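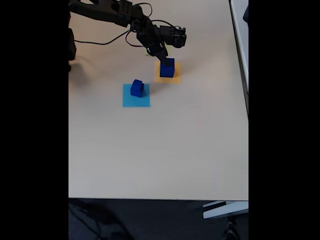

One reader wrote in after the last issue to say that Busa had fixed her concentration in a week, and that if we were going to keep being snide about table games we should at least sit down and play this one properly. Fair enough. We sat down and played it properly, for most of a month, and our concentration is about where we left it. But we did come away with opinions.

For anyone who missed it, Busa is the block-moving game that the Tistton Table Games Circular has been pushing on its readers. You need a table, a few dark blue blocks and some squares of colored paper: green, orange, and a light blue one if you want the longer game. Blocks start on one square and have to end up on another, one at a time, with a stack at the finish if you are playing the version with stacking. Between moves you are supposed to look at the table and say out loud where the next block is going. That's pretty much all of it.

The rule sheet runs to 7 pages. I have no idea why. Two of them are about how to breathe, and one explains at length that the squares should lie flat. There is a chart of "placement moods" that we read twice and then left in the box.

What does it do well? It is easy to set up, and the colors are easy to tell apart. Dark blue on orange is clear even in a poorly lit kitchen, and you never have to ask which square somebody means. It is quiet. It takes up part of a table and leaves the rest for coffee. My nephew liked it, then wanted to use the blocks for something else, and I couldn't think of a good argument against that.

The trouble is the claims. The box says Busa "trains the planning mind." It quotes a trial in which 595 people played every day and felt sharper afterward. Felt sharper compared with what? There is no mention of another group, or of how long they kept at it, or of who asked them. I felt sharper after a nap last week. If you pay for a game and are told to expect a sharper mind, you will probably report one.
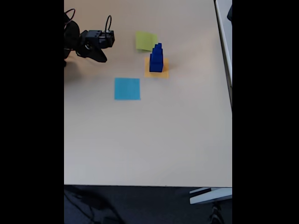
Stacking is the part most people ask about, and it is the best part of the game by a good distance. The rules want the blocks lined up face to face. Ours never were. Each one went down a little off from the one under it, and by the end we had something closer to a flight of steps. According to the sheet, that is a failed stack and you start over. We ignored this. If it stands up and it is on the right square, it counts at our table, and I suspect it counts at most tables.

A few things we would tell you before you play:

Use a pale table if you have one. On dark wood the blocks get lost, at least for those of us who need glasses.

Don't tape the squares down. The sheet recommends it, but we lost some finish off a side table that way, and a square that has turned a little does no harm to the game.

Skip the saying-out-loud rule when there are more than two of you. It turns into bickering very fast.

Agree on what "on the square" means before you start. A block sitting near a corner, or turned a bit crooked, will cause more arguments than anything else – we settled on "any part of it hanging over and it's off," which was strict but ended the discussion.

Leave one square empty at the start. With a block on green, another on blue and orange free, you have somewhere to go. Fill every square and the first move is a stack whether you like it or not, and beginners hate that.

So is it worth having? As a way to pass half an hour, yes, I'd say so. As a treatment for a wandering mind, I would want to see a lot more than what is printed on a box. Cut some colored paper, find some blocks that match, and you have the whole thing minus the breathing pages.
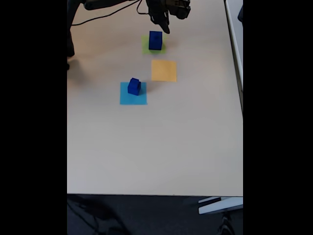
Also from the mailbag

We have had several notes about Pullum, which is the same idea with pegs. We haven't tried it. The ad says 700 layouts are included, and I would like to know how many of those are the same layout turned sideways. If you own a copy and have the patience to check, write to us.

The Kioko swap table is back in May. Bring games with all their pieces, please. Last time there was a box with nothing in it but the instructions, and somebody took it home anyway.

This issue goes out to 982 of you. Complaints about the Busa review can be sent to the usual address, and we'll print the better ones.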